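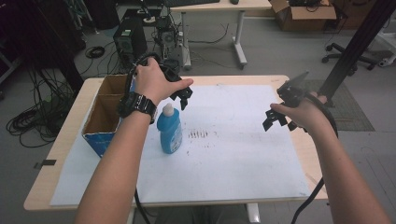 Paired hand-held grippers at a tabletop station, with a bottle and a two-compartment carton on the work surface.

Istum Paired Hand-Held Gripper Station
Equipment and Budget Planning Page

Product overview

The Istum station is a bench-level system for recording two-handed manipulation tasks. An operator holds one gripper in each hand and carries out the task directly on the table. The recorded motion is then used to prepare and test programs for robot arms fitted with matching jaws. No robot arm is needed during recording, and for many departments the station is therefore the first purchase in a longer automation plan.

This page is intended for laboratory managers, purchasing offices and project leads who are preparing a request for funds. It sets out what is supplied, what the purchaser must provide, and which costs are most often left out of a first budget.

What is supplied

Each station order contains the following items:

Hand-held grippers, one left and one right
Cable set for both grippers
Interface unit with power supply
Spare jaw tips, 2 pairs
Recording software, single-site license
Setup guide and acceptance checklist

Tables, computers, monitors, floor mats and seating are not part of the order. Task objects such as bottles, cartons and trays are also left to the purchaser, as the choice depends on the work to be studied.

Ordering options

Station, cabled (order code IS-271). The standard configuration. Both grippers are wired to the interface unit, and no battery charging is required during a shift.

Station, cabled, with Nokton arm kit. Adds mounting plates and jaw sets that allow the same tip shape to be fitted to a Nokton arm. The arm itself is quoted separately.

Gripper pair only. For sites that already own an interface unit. Please state the serial number of the existing unit when requesting a quotation.

Prices are given by written quotation only. Quotations issued from the price list dated April 5, 2023 remain valid until a new list is published. Educational purchasers should say so in the first request, as the discount cannot be applied after an order has been confirmed.

Planning the work area

The station may be placed on any stable table that allows the operator to reach all four corners of the task area without leaning. A plain, light-colored sheet or board laid over the tabletop is recommended. It gives a steady background, protects the table and can be replaced cheaply once it becomes marked. Scuffs do not affect the grippers, but a heavily worn sheet should be changed before a new series of recordings begins.

Cables deserve early attention. Each gripper cable should hang freely along the operator's forearm and leave the table at the side or front, with enough slack for the full reach of the arm. Cables that continue across the floor should be covered or tied back wherever people walk. Purchasers who plan more than one station in a room should allow for floor channels in the building budget and not in the equipment budget — the two are usually approved by different offices.

The recording computer may stand under or beside a second table. Please leave clear space in front of its ventilation openings.

Choosing task objects

Most sites begin with packing and sorting tasks, using ordinary household or warehouse goods. Upright squeeze bottles and divided cartons are a reasonable starting set. A bottle tests the grip on a smooth, narrow body, and a carton with an internal divider requires the operator to place items within a limited space. It is advisable to buy objects in quantity from a single batch, as packaging can change without notice.

Items to include in the budget

The following lines should appear in a complete request:

Station and any arm kit
Recording computer and data storage
Table, surface sheets and floor mat
Cable covers and ties
Task objects and replacements
Operator hours, including training
Replacement jaw tips for the second year

Operator time is normally the largest of these over the life of a project. New operators should be allowed 7 hours of supervised practice before their recordings are kept. Shifts should include regular breaks, since holding both grippers above the table for long periods is tiring to the wrists and shoulders.

Delivery and installation

Stations are shipped from the Stamidier warehouse within 14 working days of a confirmed order. Orders that include the arm kit may take longer, and the delivery date will be stated on the quotation. The warehouse closes for stocktaking during the first week of May, and orders confirmed in that period are dated from the day it reopens.

Installation is carried out by the purchaser using the setup guide. On-site installation and operator training may be booked through Chaudhry Technical Services, which also handles repairs. These visits are charged separately and should be entered in the budget as a service, not as equipment.

Warranty and returns

The grippers and interface unit are covered for two years from delivery. Jaw tips and cables are treated as wearing parts and are covered for faults in manufacture only. Unused items may be returned in their original packing — a return number must be obtained first.

Requesting a quotation

Please send the order code, the number of stations, the delivery address and the planned start of the project to the Istum sales office. Sites comparing cabled stations with other equipment may ask for the full data sheet at the same time.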